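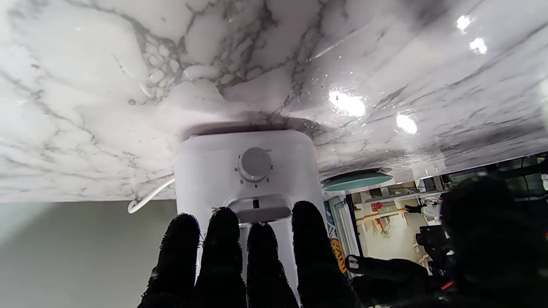 Toy toaster (play kitchen)

A toy toaster is a pretend kitchen appliance with a slot or two and some slices of fake bread. I've been adding to this page since October, mostly on Sunday nights, and I'm still not bored of it! My own collection stands at 26 toasters, so yes, I have opinions.

The body

Most are boxy plastic with rounded corners, and white is the classic color. I like a dial on the front -- kids will turn a dial forever. My friend Dagný Gunnlaugsson prefers a plain lever (we've argued about it).
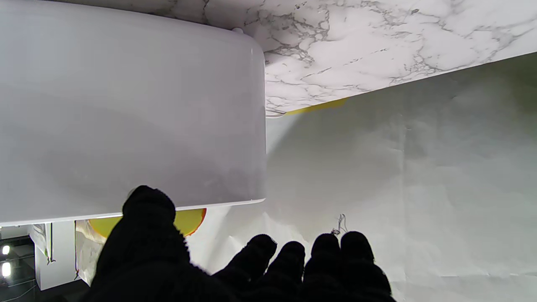 White plastic against a marble-patterned surface.

The bread

Toy bread comes in wood, felt, hard plastic and foam, and Prero made all four at one time or another. 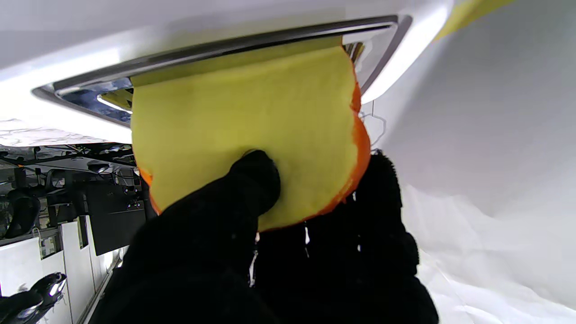 Foam is my favorite, and the Plarkow slices I grew up with were foam too. It's quiet when it hits the floor, and small hands can get a grip on it. A yellow face with an orange crust is a nice cheerful look, and you can see how a fingertip leaves a dent in the soft part. Wooden slices last longer, but oh, the clatter.

Playing with it

Kids load the slots, wait a bit (or don't), and serve everybody breakfast. A dish or two on the counter helps the game along, and so does a grown-up willing to order 100 rounds of toast.

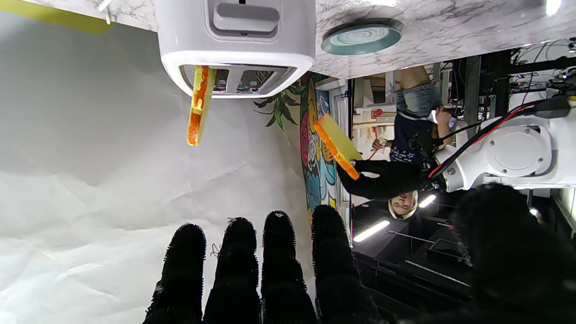
How do you clean foam toast?
I use a damp cloth with a drop of dish soap, then stand the slices on edge overnight -- never on a radiator.

See also: play food, tea sets, toy mixers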